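Cundeck > Equipment > Hand-held capture > **Hanach pair**

# Hanach hand-held gripper pair

The Hanach is a pair of grippers you hold yourself. You do the job with them at an ordinary table, both hands working, and what comes out is a recording of how the job was done that you can train an arm on later. We've had ours out nearly every day since the spring, and I still enjoy handing them to a visitor and watching how quickly they get on with it. Most people are picking things up properly inside ten minutes (I wasn't one of them, I kept squeezing too early).

Most of this page is about planning the purchase. The grippers are the easy line on the order form. Table, cables, computer, spares and people's time take more thinking about, and they're where a small team's budget tends to go wandering.

## Price and what's included

| Item | In the price? |
|---|---|
| Left and right gripper, assembled | yes |
| Cables for both, 3 m | yes |
| One set of finger pads, fitted | yes |
| Spare finger pads | no, order separately |
| Flallance recording software, first year | yes |
| Flallance, later years | no |
| Computer | no |
| Table and rails | no, see Hartono below |

The pair is £2,363 before VAT. You can order one hand alone, but I'd only do that as a replacement. Nearly every task we've wanted to record ended up needing the second hand, if only to steady something, and a second gripper bought later has to be set up against the first all over again.
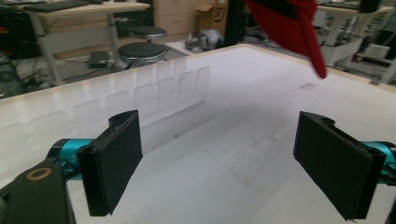
**Do we need to own a robot arm before we buy these?**

You can leave the arm until later. The pair records without one, and plenty of teams spend a few months collecting before they choose an arm at all. Do check that whatever arm you have in mind can take a matching gripper, and ask its supplier for the reach and payload in writing before you get too far into recording.

## Pick the task first

I'd love to say buy the kit and the ideas will come, and they will, but the budget is much easier to write if you start from one task. Ours is soft goods: caps, mostly. Pick one up, turn it, hand it over, put it down where it should go. It sounds like nothing! Then you try it with fingers that only open and close, and you find out how much your own hands were doing for you. Cloth folds where you don't want it to. A brim is stiff and the crown isn't, so the same squeeze does two different things depending on where you land.

Soft items cost more to record than rigid ones, because you need more repeats. Our first block of caps was 51 recordings, just to learn how we wanted the job done, and we threw the lot away. I don't regret that at all, but it was the best part of a week, and it wasn't in the plan. Put a practice block in yours.

The other thing the task decides is the clutter. If you want a rack, a tray or a stand on the table, buy it at the start and keep it the whole way through. Changing the rack halfway means thinking hard about whether the first half of your recordings still belongs with the second. 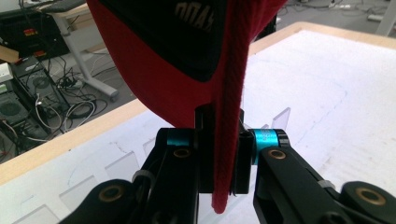
Once the task is fixed, write down the number of good recordings you're aiming for. We settled on 4,000 for the full caps job, split over several operators, and everything else on the order followed from that: how many days at the table, how many pads, how much disk. A smaller job with a rigid part could be a fraction of it. A kitchen task with lids and bags might be more. Whatever number you choose, put it at the top of the sheet where the person signing it off will see it.

## Table and rails

Any steady table will do to begin with. We sell the Hartono frame kit for people who want fixed cameras over and beside the work, and it's good, solid stuff, but please don't feel you have to start there. Try a week on a plain table first. You'll learn where you stand, which side the cables want to leave from, and how much elbow room the second person needs.

A few points worth measuring before you order a frame:

- Clear floor on the side you'll stand, enough to step back without catching a cable
- Height of the tabletop against the shortest and tallest people who'll use it
- Where the computer sits, and how long a cable run that makes
- Lights overhead, and whether a shiny top throws them straight back at a camera
- Windows, same question, and check again late in the afternoon

The last two caught us out. A glossy white top looks lovely and wipes clean, and it also picks up reflections you hadn't noticed until you play a recording back. A matt board laid over the table is the cheap fix. Foam board marks easily, so put a couple of spare sheets on the order.

## Running costs

**Pads.** Finger pads wear, and they wear faster on rough cloth than on smooth plastic. Order one spare set with the pair and a second once you know your rate. Fit them in matching sets, both fingers on the same day.

**Cables.** The Hanach is wired. Some people wince at that, but I've come round to it: no batteries to charge, nothing to pair up in the morning. Allow for a few replacements and a proper set of clips. Run the cable back along your forearm and it mostly stays out of the way.

**Software.** Flallance is included for the first year. After that it renews per station, so two people taking turns at one table need only one renewal. Ask us for the current figure before you put it in a bid, as it's reviewed each August.

**Disk.** Always more than you think. Make a dozen test recordings at your own settings, see what they take up, multiply by your target and then double it. Backups live in that second half.

**People.** By a long way the biggest line. An hour at the table isn't an hour of recordings. There's resetting, there's stretching your hands, there's looking back through what you've just done. We plan on short sessions with a swap between operators, and the work is noticeably better for it.

## One station or two?

If you have the money for a second pair, I'd think about what you want it for. A second station gets you through the target faster, provided you've got the people. A second pair at the *same* table is a different sort of purchase, and a very enjoyable one. One person can offer an item while the other takes it, and you start recording handovers between people as well as between hands. You need a bigger table for it than you'd imagine, and someone has to call the start of each go or you both reach at once.
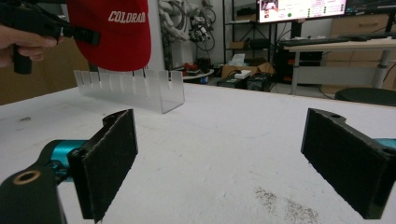

Maiara Medeiros wrote in after reading an earlier version of this page to say that we'd undersold the time it takes to get two people working in step. Her team bought a second pair expecting to double their output, and for the first fortnight they got less done than they had with one. She'd still buy it again, she said, but she would budget the training days as a cost of their own and wouldn't promise anybody a figure until they were over.

I think she's right, and I've changed our own planning sheet to match. It now has a separate line for settling in, per pair of operators. If you swap partners, some of that time comes back round again.

Her other suggestion was to keep one pair as the "day" pair and one as the spare for the first month, so that a loose screw doesn't stop work. We do this now as well, and it's very calming.

## A sample order

For a single station, starting from a room with a table and a suitable computer already in it:

1. Hanach pair, with fitted pads and cables
2. One spare pad set
3. Cable clips and one spare cable per hand
4. Matt board for the tabletop, plus spares
5. Two external disks, one for backup
6. A practice block of at least three days, costed as staff time
7. Settling-in time, if two people will be working together

Leave the frame, the extra cameras and the second pair for a later order. Delivery on the pair is usually quick. The Hartono kit takes longer, particularly if you want the rails cut to a size we don't keep in stock, so ring before you fix a start date.
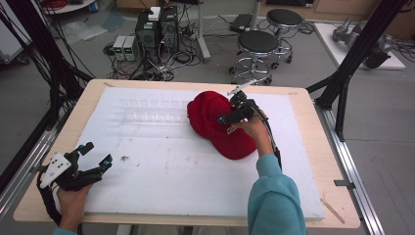

*Page written by Liette Gagnon, Cundeck equipment desk*

## Before you order

Come and have a go if you can. We keep Wednesday afternoons free for visits, and you're welcome to bring your own items, the more awkward the better. Bags, gloves, packets of screws, whatever it is you'd be recording. Half an hour with the real thing in the fingers will tell you more about the budget than this page can, and quite often it changes the task people thought they were going to start with.

If you can't get here, send two or three of the items by post with a note of what should happen to them. I'll try them and write back with how it went, including whether I think you'd need different pads. There's no charge for this, and please include return postage if you want them back.

Orders from universities and colleges can be split across two invoices if your budget year ends partway through. Tell us before the first one goes out. Repairs come back to us: use the box the pair arrived in, coil the cables loosely, and put a note inside saying which hand is playing up.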